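Two-arm table: left gripper sags when lowering into a bin
Posted in Home and Shared Workshop Builds by tilwood_bench
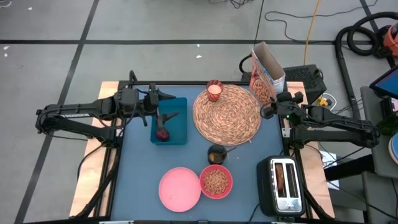

Dayana Valderrama asked first whether the sag shows up with the gripper empty, and it does, only less. So the load is part of it but not the whole story.

Details. Two arms, one on each side of a black metal frame, with the frame sitting on a wooden base. The left arm picks fruit off the table and lowers it into the teal bin. At the start of a session the fingertips stop where I tell them to. After 60 cycles they stop low, and by cycle 100 they touch the bottom of the bin. The right arm runs the same controller settings and holds its height, but it mostly handles boxes near its own base and never reaches as far.

I have re-zeroed both arms twice. Re-zeroing fixes it for a while, then it comes back. The base is wood and the shop is unheated, in case that matters. Where should I look first?

Dayana Valderrama

Separate the arm from the table before you touch any settings. Clamp a dial indicator to the concrete side of things, not to the frame, and put the tip on the arm's mounting plate. Extend the arm over the bin and watch the needle. If the plate moves, no amount of re-zeroing will help you.

If it stays put, log the commanded and measured angle of the shoulder joint at cycle 1 and again at cycle 100. A growing gap between the two points to the position loop running out of torque as the motor warms up. No gap, with the fingertips still low, means something is slipping after the encoder — usually the horn screws. Mark the horn and the link with a paint pen across the joint and run it again.

Also check the cables along the links. On the one I built at Saltthorpe a tight loop pulled on the elbow at full reach, and it took me until the following Thursday to notice.

pania_rig

mine did this, it was the screws. threadlocker

Thibodeaux

Agree with the indicator test. One addition: a wooden base will move with the weather. Mine was 930 mm long and bowed enough over December to show at the gripper. It would not come and go within one session, though, so treat it as a second problem. Shim it after the joint is sorted out.

tilwood_bench

Plate did not move. Paint marks were offset at the shoulder by cycle 97. Two of the horn screws turned with finger pressure. Replacing all of them tonight and will rerun the full 100.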